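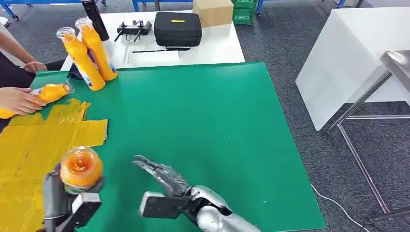 Check the thumb first, the voice on the phone said. It's always the thumb on the right hand.

It wasn't the thumb. I'd checked the thumb. I'd checked it twice before I ever called Oltmanns, and I said so, and the voice said okay, then check the wrist cable, and went off to talk to somebody else with the line still open.

So. Wrist cable. Connector out, connector in. Click. Log said the same thing it had said all morning.

RIGHT HAND FINGER 2 - POSITION DRIFT

Kodport wanted the cell running by six. The Trindus people were coming to watch it pack orange bottles, and all I had was a right hand that hung open over the green table like it was waiting to be given something.

The left was fine. The left had been fine since November. You put a bottle near it and it took the bottle and that was that. I used to like the right one better, it was smoother, you could hear the left one think. Now I was sorry for every nice thing I'd said.

"You still there?" the phone said.

"Still here."

"What's your offset?"

I read it out. 2,307. There was a quiet on the line.

"That's not an offset. That's a serial number or something. Look again."

I looked again. It was the offset. Somebody had typed it in. Night shift maybe, or me, I had been in that menu at the end of a very long Wednesday or whatever it was, eating crackers over the keyboard.

"What should it be?"

"59. On that hand, 59. Write it on the cart."

No pen. Found a pen. Wrote it on my wrist instead, then typed it, then the screen wanted a password, then the password had expired. Called Ilard for a new one. Ilard put me on hold with a flute.

Fifteen minutes of flute. I wiped down the sensor on the back of the arm, nothing wrong with it, just wanted to be doing somthing. Moved the cable so I'd quit tripping on it. Tripped on it.

Password. Save. Restart.

The fingers curled. Not fast - one, then the next, then finger 2, late, like a kid coming in after the bell. Then open. Then curled again, all together.

"Well?" said Oltmanns.

"It closed."

"Closed how?"

"Closed like a hand."

"Run the cycle. Do 100. If it drifts before 100 it's the gear and I have to drive out there, and I don't want to drive out there."

I pulled up a stool. Set a bottle down on the green and stepped back behind the line. The arm came over, took its time, picked it up. Put it down. Picked it up. I kept the phone on my shoulder and we listened to it together, the two of us, not talking much.

At 6 the finger hitched. I held my breath. Seven was clean. So was eight.

"What was that?" said the phone.

"Nothing," I said. "Keep goin. Ninety-two left."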